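The Counter Kitchen: A Light Meal
Gallery, Household Studies Collection

The Household Studies Collection at the Sterkov Center holds 2,356 items relating to the preparation and serving of food in the home. Most are stored in drawers and cabinets on the lower floor and may be seen by appointment. A smaller group is kept in the Counter Kitchen, where visitors can look at everyday objects set out together on a working surface.

This gallery presents the Light Meal setting, arranged by Azucena Ochoa, Curator of Domestic Life. It concerns the kind of meal that is made quickly and often without a recipe: bread, an egg, a sandwich, a little fruit. Meals of this kind leave few written records. Family cookbooks in the Collection give whole chapters to roasts and cakes, and seldom more than a paragraph to what was eaten at the counter on an ordinary day.

Serving and Preparing

The setting brings serving ware and preparation ware onto the same surface. In many households the two were kept apart, with trays and plates in the dining room and boards in the kitchen. Where a home had only one counter, the distinction tended to disappear.

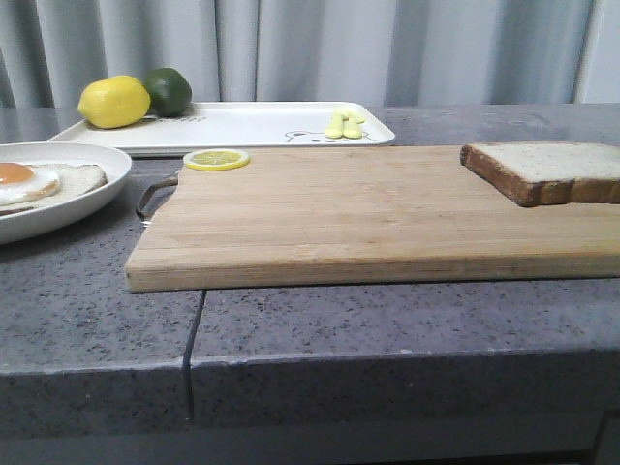 Lemon and lime on the white serving tray, with a fried egg on toast at left.

The tray carries a simple drawing of a bear's face. Decorated trays are well represented in the Collection, and Ms. Ochoa has favored designs that visitors are likely to recognize from their own cupboards. Plain white ware was chosen for the rest of the setting so that the color of the food would remain clear from the far side of the room.

Bread

Sliced bread has its own section in the Collection's catalog, covering bread boxes, wrappers, slicing guides, and toasting forms. The Nomden gift, received as a single lot, added 97 printed bread wrappers to this section. They are too sensitive to light for continuous display and are brought out on request in the Reading Room.

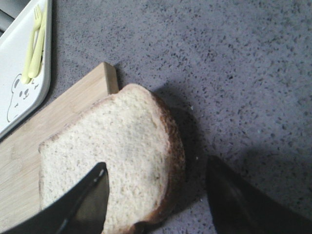

White sandwich bread with a domed top and golden-brown crust, resting partly on the cutting board.

Shape is a useful guide when studying bread. A rounded top usually indicates a loaf baked in an open pan, while a square slice points to a pan with a lid. Both forms are discussed in the Center's printed guide, Reading the Loaf, along with regional names for the heel of the loaf — a subject on which the Center continues to receive letters.

The Sandwich

The finished sandwich is shown in a shallow white bowl. Serving a sandwich in a bowl may seem unusual to some visitors, though several household accounts in the Říha Papers mention the practice, chiefly for children and for meals carried to another room. A dark toast was selected for the top. 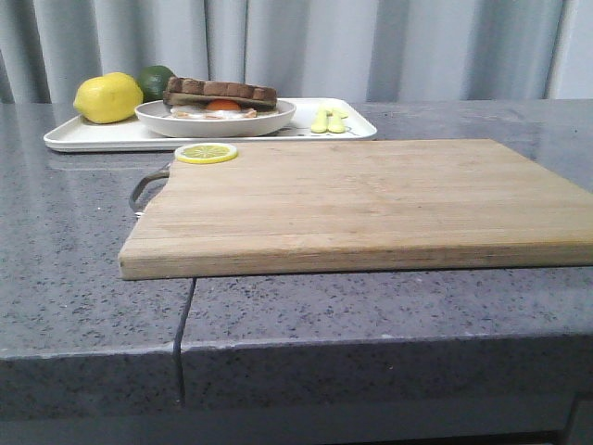 Citrus and the Cutting Board

Whole fruit and cut fruit serve different purposes at the table. The first could stay out for days as part of the room, and the second belonged to the meal at hand. Lemon in particular appears throughout the Collection's recipe cards, most often as a last instruction added in a different ink.

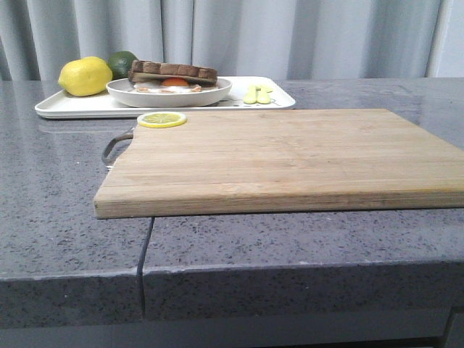

Cutting boards are among the most difficult kitchen objects to date. They were rarely marked by their makers, they were sanded down and used again, and few owners thought them worth giving to a museum. The Collection now holds 100 boards, the majority acquired through the Graltik survey of rented kitchens. A board such as the one in the Light Meal setting, with its curved metal handle at one end and pale strips running the length of the surface, could be hung from a hook or carried to the table with the food on it. The single lemon slice has been placed near the back corner, at the handle end, which leaves the grain open to view. Boards of solid wood may be compared in Cabinet 2.

Visiting the Counter Kitchen

The Counter Kitchen is located on the main floor, beyond the Reading Room. Gallery talks are given on Thursday afternoons and include time for questions. Objects on the counter may not be handled, but a separate group of boards and trays is available for handling during each talk.

Requests to reproduce photographs from this page should be directed to Cathal Mulligan, Registrar, and should state the intended use.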